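Notes on the Mirville Update for Steltelov
2024-04-04

Steltelov received its second major update this week, and I have now completed 20 hours with it. The developer, Drerano, has rebuilt the Mirville district and raised the inventory limit from 40 items to 256. Players who favour the trading routes will benefit most.

Existing save files remain compatible, although custom key bindings must be entered again. I recommend keeping a separate backup. 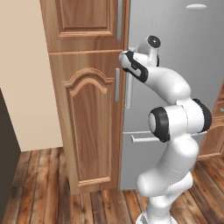 Changes to the Skyrme Campaign

The final chapter may now be played cooperatively. Huw Hopkin and I finished it on the standard difficulty with a combined score of 1,196. The colour settings for subtitles have also been corrected.

Lleucu Edwards has asked whether ranked matches will return. Drerano has scheduled them for July.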